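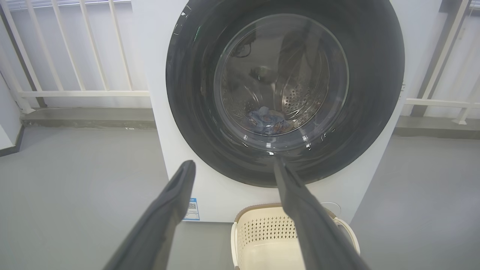

# How a robot does the wash

Laundry sounds easy. Open door, clothes in, shut door, press button. You've probably done it without thinking. A robot has to think about every bit of it!

We're building one at the Caltitz workshop. It's called Mevura. It has an arm, a hand with two long fingers, and a small camera down by the hand so it can see what it's grabbing. Two fingers, that's it. No thumb.

## Job one: find the door

A washing machine door is a big circle. Good news for a robot – circles are easy to spot. Mevura's computer looks for a dark ring on a white box.

Bad news: the middle is glass. Glass is shiny. You look at it and see what's inside, but you also see reflections of stuff that's outside. Your brain sorts that out super fast. A computer has to be taught, with lots and lots of pictures. We've used 3711 so far. More coming.

## Job two: open it

Try this at home. Open a cupboard really slowly and watch your hand. It doesn't go straight back, does it? It goes in a curve, becuase the door swings on a hinge.

Robot has to move in the same curve. Pull straight and the fingers slip off. Or the whole machine gets a tug, not good. So we teach it the curve in tiny steps. 704 steps for one door. Sounds like a lot but they go by quick.

## Job three: grab the clothes

The hardest one. A cup is always cup shaped. A sock is whatever shape it feels like. Flat, balled up, inside out, hiding in a sleeve.

So Mevura doesn't try to work out what each thing is. Plan goes like this:

- look for a lump
- go to the middle of the lump
- pinch
- lift a little and check – still got it?
- move to the basket, let go

If the pinch misses, start over. Robots don't get bored, which helps.

## Words to know

**Gripper** – a robot's hand.

**Hinge** – the part a door swings on.

**Sensor** – anything that lets a robot notice stuff. A camera is one.

**Drum** – the round metal part inside the washer that spins. It has holes so the water can get out.

## Try being a robot

You need 2 wooden spoons, a basket and some socks. Hold one spoon in each hand. Those are your fingers. Now move the socks to the basket, spoons only. No cheating with your thumbs.

Want it harder? Close one eye. Its much trickier to tell how far away things are.

Next time: buttons, and how hard to push one.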